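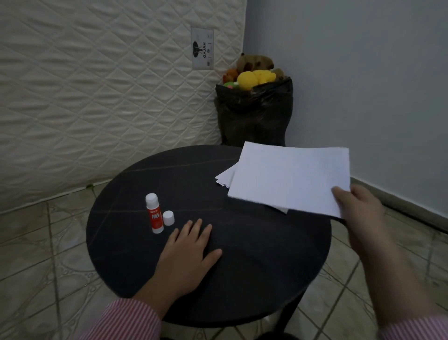
Girkura lab visit, 2023-05-15

I have been wanting to see the Girkura people at work ever since their February talk, and the open afternoon was worth the two train changes. There were 18 of us, split into groups, and ours went to the household tasks first (lucky!).

The method is called Kobzar and the idea is lovely and simple. A person does an ordinary job by hand, at a table, with the view taken from head height, and the robot's software learns from what the hands did. Then Zestetti, their two-armed machine, tries the same job. The collection stands at 3,391 recordings so far, and plenty of them are paper and glue. Why glue? Well, think about a glue stick for a moment. The cap has to come off, one hand keeps the sheets still while the other gets hold of a single edge, and both hands have to swap duties halfway through. I have done it since infant school and never noticed how much goes on.
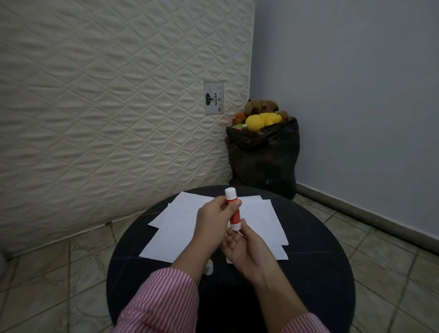
Karkard wondered whether all this would fall apart as soon as the table was a different height, and said the older approach, with a person steering the arms directly, at least gave you the right joint angles. It was a fair point and it got a proper answer. They had tried the gluing job at 2 heights, 10 attempts at each, and the lower table did noticeably worse. The team think more varied rooms will help more than more recordings of the same one, and they are testing that next.

I liked how open they were about the failures. We watched a replay of Zestetti pressing a cap on crooked, over and over, and half the group were leaning forward willing it to go on straight.

Tea was in the corridor afterwards. The next open afternoon isn't fixed yet, but places go by email and I've already put my name down again.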